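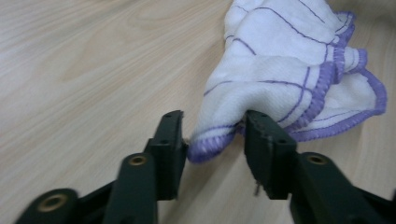

## Week 7: Fabric care labels and what fibers do in the wash

Hi all. These are my notes from Friday's session, typed up for the people who missed it and for anyone who couldn't read my handwriting on the board (Evie Birkett, I saw you squinting). Bring them along next time, we'll be using the shrinkage part again.

### Where we left off

Last week was weaves, so you should be comfortable with warp and weft by now. Warp runs the length of the cloth and is held tight on the loom. Weft goes across. I keep saying this because it matters today: warp yarns spend their whole life on the loom being stretched, and the first hot wash lets them relax. So most woven cotton shrinks more in length than in width. If your kitchen curtains ended up above the sill but still met in the middle, there you go!

### Cotton, linen, and hot water

Cotton is stronger wet than dry, and so is linen. You can boil them, scrub them and wring them out and they'll mostly forgive you. Rayon goes the other way and gets a lot weaker when it's wet, which surprises people who know that it's made from wood pulp and figure it ought to act like cotton. Lift a soaked rayon dress by the shoulders and the weight of the water can pull it right out of shape. Use both hands, or a basket.

Wool is a whole other story. The fiber has tiny scales, and heat plus rubbing plus soap makes them lock together. We call that felting and you can't undo it. Ignacio Salcedo asked if hair conditioner will bring back a shrunken sweater. It can help you ease one out a bit if it has barely felted. If it's gone stiff, make mittens.

### Reading the label

I passed around the Tanasarn sample cards for this. The symbols:

- **Washtub:** machine wash. Dots or a number give you the top temperature, and 40 means Celsius, so please don't go looking for it on a Fahrenheit dial.
- **Hand in the tub:** hand wash.
- **Triangle:** bleach. Two slanted lines inside means non-chlorine only.
- **Square with a circle:** tumble dry. More dots, more heat.
- **Iron:** same deal with the dots.
- **Plain circle:** professional cleaning. The letter inside is for the cleaner, you can ignore it.

A bar under a symbol means go easier, and a cross through it means don't.

### Why new towels don't dry anything

My favorite question of the day, from Rattana Phetsri. New cotton often carries a finish that makes it feel nice in the store, and water beads up on it until you've washed it a few times. Then folks add fabric softener, which leaves a coating of its own -- and we're back where we started. Skip the softener on anything you want to soak up water.

### For next time

1. Cut a square of unwashed woven cotton, mark the warp direction with a pencil and measure both sides.
2. Wash it hot, dry it flat, measure again.
3. Work out the shrinkage each way: the length you lost, divided by the length you started with, times 100.
4. Read the handout chapter on dyes, at least up to mordants.

Faustino Robles has spare cotton if you need some. Pinking shears are in the second drawer, please put them back there.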